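抽屉里的零件：论维修备件的标准化

家用储物家具的寿命，通常由最便宜的那个零件决定。柜体板材可以使用二十年，滑轨里的塑料滚珠保持架却常在第四五年开裂。保持架一旦碎掉，滚珠脱落，抽屉卡死，用户面对的选择往往是整组更换，或者把整件家具搬下楼。我认为这种局面主要由尺寸规范缺失造成，材料成本在其中所占的比重很小。

先看现状。市面上的三节滑轨，标称宽度大多是45毫米，看上去已经统一。但标称宽度只约束了轨道外形，安装孔距、首孔到前端的距离、脱扣方向、缓冲器的卡口形式，各家自行其是。笔者比对过两个供应商的产品手册，Bosman的首孔距前端为37毫米，Tridus的同规格产品为35毫米。两毫米的差异足以使旧孔无法利用，又不足以在旁边另打新孔，因为新旧孔壁会连通，刨花板在此处失去握钉力。用户需要先填胶、植木塞，等待固化后重新定位。一次本应十分钟完成的更换，变成半天的工作。

缓冲器的情况更差。Trasmont的零件目录在10月更新后，收录滑轨及附件共3743个料号，其中缓冲器单独成册，有853个。逐项核对其行程、阻尼力和卡口，真正存在功能差别的并不多，大量料号之间只差一个定位凸点的位置。凸点不承力，也不影响阻尼曲线，唯一的作用是使甲系列的缓冲器装不进乙系列的轨道。
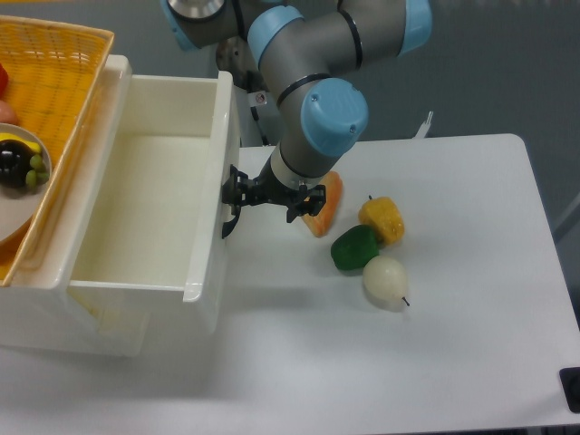

作者：本站家居技术栏目
2024年12月

厂商对此有一套常见的解释：接口差异来自各自的结构优化，强行统一会妨碍改进。这个说法在轨道截面上成立。截面形状决定抗弯刚度，钢板厚度、折弯半径、滚珠直径相互牵连，确实应当留给设计者。但首孔距离不在此列。安装孔落在轨道的哪个位置，只要避开滚珠行程的端点，对承载的影响可以忽略。把截面与接口混在一起讨论，等于用前者的合理性为后者辩护。

另一种解释涉及责任。厂商担心用户混装不同来源的零件，出现脱轨后难以认定责任方。这一顾虑有其依据，处理办法却不应是用几何尺寸阻止混装。螺纹紧固件早已实现互换，强度等级刻在螺栓头上，装错等级的责任归属并无太大争议。滑轨完全可以照此办理：接口统一，额定载荷和循环次数压印在内轨前端，拉开抽屉即可读到。目前多数产品的标识印在外轨背面，安装后贴着侧板，不拆下就看不见。

备件库存的账也值得算一算。Silerik是一家区域性的家具维修企业，其仓库常备滑轨类零件1003种，而一年内有出库记录的不到一半。余下的零件占用货位和资金，却又不能清退，停产型号的用户随时可能上门。这部分成本最终进入每一次维修的报价。当更换一对滑轨的费用接近一只低价床头柜的售价时，多数用户会放弃维修。

我的主张限于四项尺寸：首孔距前端的距离、相邻孔距、脱扣件的操作方向、缓冲器卡口。前两项可以直接采用32毫米孔系，板式家具的加工设备本来就按此排钻，厂商改动的只是冲孔模具上几个冲头的位置。脱扣方向统一为左轨上拨、右轨下压，这是现有产品中较常见的做法。卡口需要协商，难度最大，可以设置过渡期，期间允许以转接片的形式兼容，转接片厚度控制在1.5毫米以内，以免侵占抽屉与侧板之间12.7毫米的标准间隙。

需要承认，统一接口并不能覆盖所有产品。隐藏式底装滑轨的定位依赖抽屉底部的挂钩和后部插销，受力路径与侧装滑轨不同，套用同一规范会得到很差的结果。骑马抽的侧帮与滑轨一体成型，可互换的范围也十分有限。这两类应另行制定规范，或者暂时只要求公开安装尺寸图。

公开图纸的门槛其实最低，现在就可以做。不少厂商把安装图视为仅供经销商使用的资料，终端用户拿到的说明书只有一张示意图，孔位不标数值。维修人员只能用卡尺逐个测量旧件，而旧件往往已经变形。在接口规范形成之前，厂商至少应当在产品停产后继续保留图纸下载，保留期限不短于其宣称的使用寿命。

对于正在选购家具的读者，建议在付款前向卖方索取滑轨的型号和安装尺寸。卖方若只能答出“三节阻尼”，可以要求在合同中附上备件供应年限，并注明停产后以何种型号替代。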